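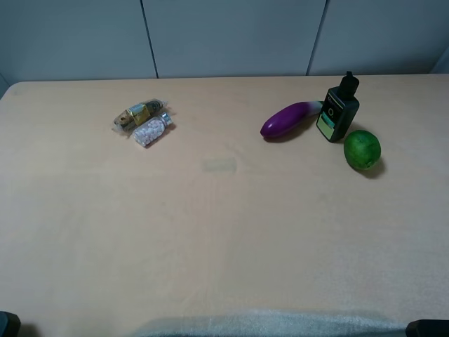
Lanches entre as aulas: o que os alunos compram e o que fica no lixo
Relatório do projeto de Área de Integração
Grupo 2, orientação da professora Ylva Lindqvist

1. Introdução

O nosso grupo quis saber quanto se gasta em lanches embalados no bar da escola. O tema surgiu em novembro, quando o bar mudou de fornecedor e passou a vender produtos da Pandanis.

2. Método

Recolhemos os talões do bar durante 15 dias de aulas e passámos os dados para uma folha de cálculo. Juntámos no mesmo grupo as barras, as bolachas e os bolos individuais. A fruta e as sandes ficaram à parte. Fizemos também duas entrevistas, uma à funcionária do bar e outra a um aluno do 10.º ano.

3. Resultados

No período estudado venderam-se 2.388 produtos embalados. O intervalo das 10h foi o mais movimentado. A funcionária disse que a fruta se vende melhor quando está junto à caixa. O aluno entrevistado escolhe pelo preço e não costuma ler o rótulo.

4. Dificuldades

Alguns talões estavam apagados e tiveram de ser lidos por duas pessoas. Não conseguimos pesar o lixo do pátio, como estava previsto no plano inicial, por isso essa parte assenta só nas entrevistas.

5. Proposta

Sugerimos mudar a fruteira para junto da caixa no próximo período e repetir a contagem com o mesmo método.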